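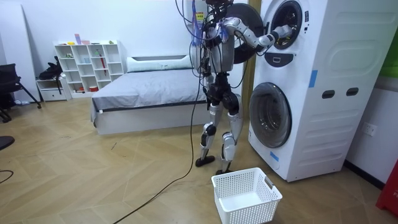
How to Gather Good Laundry Examples for Your Robot

If you've read our page on picking up cups, you already know the general idea. A person steers the robot through a chore, the robot saves what its cameras saw and how its joints moved, and later on the learning system studies all of it and tries to work out the habit for itself. Laundry is the same thing, only fussier, and I've been asked so many times how we go about it at Sandenik that I finally sat down one Wednesday with a big mug of tea and wrote it all out.

I'm going to stick with one small job: taking a single cloth out of the drum of a front loader. Please start with something that small! Everyone wants to do a full load the first afternoon (so did we), and you end up with long, muddled recordings that are hard to learn from and even harder to label.

What you'll need

A robot you can steer by hand control, with a camera at the head and a second one standing off to the side
A washer you can leave switched off for the whole session
A cloth in a strong color that stands out from the steel
A basket
A notebook, or the Hando logging program if you have it

Step 1. Set the starting point

Open the door all the way before you press record. We did try including the door in the same recording, and I'd say leave it for its own set later on. Park the robot close enough that the hand can get into the opening without the elbow going completely straight, because a straight elbow leaves you nowhere to go when the cloth turns out to be farther back than you thought. Then stand the feet, save that pose, and come back to it at the start of every example.

Check the head camera now, too. You want the drum opening and the gripper both in view during the reach. If the open door takes up a good part of the picture, that's fine, the system will get used to it, but it shouldn't cover the cloth.

Step 2. Place the cloth a different way each time

Toss it in. Don't fold it, don't lay it out nicely, and don't put it back where it was last time. Left side, right side, way at the back, up against the seal – you want all of it. I keep a little list and tick the places off as I go, or else I find I've favored the front left for a whole morning.

Step 3. Make the reach

Bring the hand in slowly and steadily with the fingers pointing into the drum. If you need to stop and think, stop before you start recording. Pauses get learned just like everything else, and you'll wonder later why your robot likes to stand there daydreaming with its arm out.
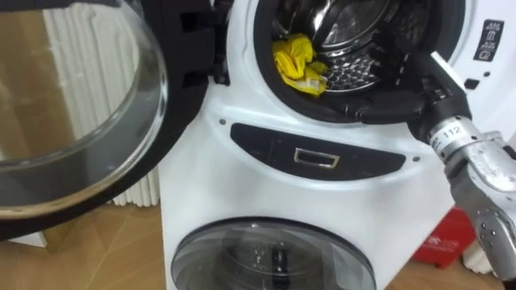 Smits wrote in after reading an early draft to say that slow isn't always kind to the learner, and that a reach made at one even, medium pace gave better results on towels than a very careful one. I think that's fair, and we've picked up our own pace a little since then.

Try to come in from the same general side but not along exactly the same line. A few inches of difference from one example to the next does a lot of good. If you brush the rubber, keep going and finish. Those slightly clumsy ones are worth having, as long as you mark them in the log, and the robot will surely brush the rubber on its own someday and need to know what comes next.
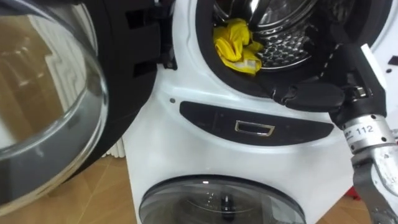
Step 3, gripper at the lower right of the door seal.

Step 4. Grip, lift, and bring it over the lip

Close on a good bunch of fabric, not a corner. A corner slips, and a cloth that slips halfway out gives you a very confusing recording. Lift a touch before you pull so that the cloth clears the seal, then draw it toward you over the lip in one movement and let it down into the basket. Wait until the fingers are open and clear before you stop the recording. In our first batch I was cutting off the ending, and the robot learned to hang on to things forever!
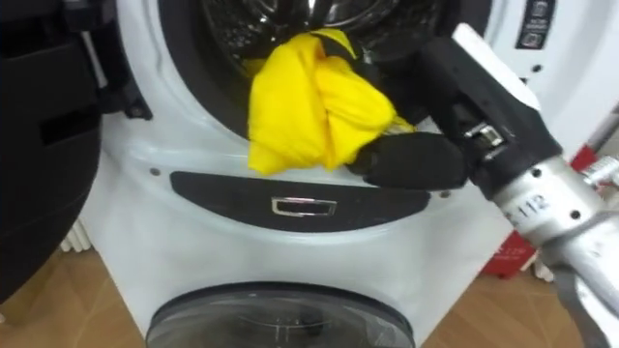 How many examples do I need before I train anything?
We recorded 300 for this one job and kept 293, but a first try at 104 was enough to show us where the trouble spots were.

Step 5. Sort through them the same day

Do this while you still remember what happened. We use three marks: keep, keep with a note, and drop. Drop the ones where a person's hand got into the drum, where the robot was bumped, or where a camera quit partway. A missed grip followed by a good second one goes under keep with a note.

Name the files so that another person can make sense of them. Ours begin with the project name, Pevent, then the job, the cloth position, and the number of the try.

Step 6. Take breaks

After 6 sessions of this I can tell you that steering gets sloppy well before you feel tired. Put the arm down, stretch, look over the last few recordings, and then go on. In August we also had to let the motors rest longer between rounds, so keep an eye on the temperature readout if your room gets warm.

Once the single cloth is going well, add a second one in another color and go back to Step 2.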